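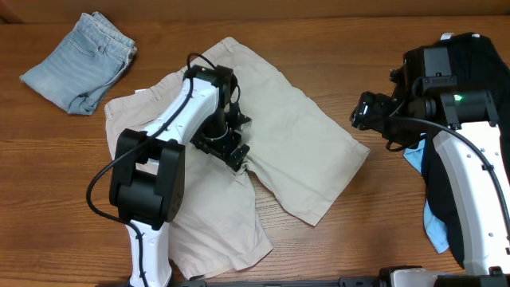
Okay, pants people, it's our turn! Last time I went on and on about T-shirts, and a bunch of you wrote back to say fine, great, but what about bottoms? Fair question. I fold a lot of them. We're getting ready for the fall clothing swap at the Maddocks building in October, and last year we put out 600 pieces, so I've had plenty of practice and I have opinions.

Jeans first, since they're easy. Denim wants to be folded. One leg over the other, smooth it with your forearm, tuck the pointy bit of the seat in so you've got a straight side, then bring the hems up toward the waistband and fold again. You end up with a nice compact rectangle that will stand up in a drawer all by itself. I could do jeans all day.

Khaki shorts are another story. They're short and wide and the legs want to go off in two directions. Lay them out with the waistband away from you and pull each hem straight before you fold anything (I skip this when I'm in a hurry and I regret it every time). Then fold side to side, and in half once, maybe twice if they're a long pair. The trouble spot is the crotch. If there's a lump there, the whole stack leans, so give it a good press with the flat of your hand.

Elfriede Ostermann, who taught me most of this back when we were on Drada Street, turns everything face down first. Back pockets up, always. I thought she was just being fussy, but I tried it for a whole bin of light cotton pants and now I'm a convert.

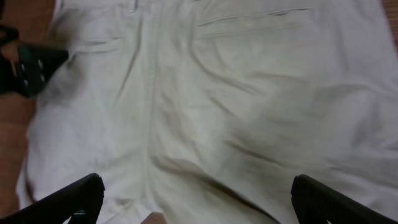
The back seam gives you your fold line, so you don't have to guess at the middle! Run your hand down it from the waistband, then sweep out toward each side seam. Welt pockets should lie flat and closed before you go any further, and check inside them too. I found a library card in one pair and a grocery list in another (somebody was making a LOT of deviled eggs).

Pale cotton shows every crease, I know. Please don't iron for the swap. Shake them hard, smooth them by hand, fold while they're still a tiny bit warm from the dryer if you can manage it, and call it good. People are going to unfold them and hold them up to their waists anyway.

A few odds and ends. Drop-off is at the Horus Avenue door, not the front. Adult sizes on the left tables, kids on the right. We have 54 bins so far and could use more if you've got any with lids. Belts come out of the loops, please, and go in the accessories box. And if you have a trick for cargo pants, write me, because mine look like a sack of potatoes no matter what I do.

Next time: fitted sheets. Pray for me.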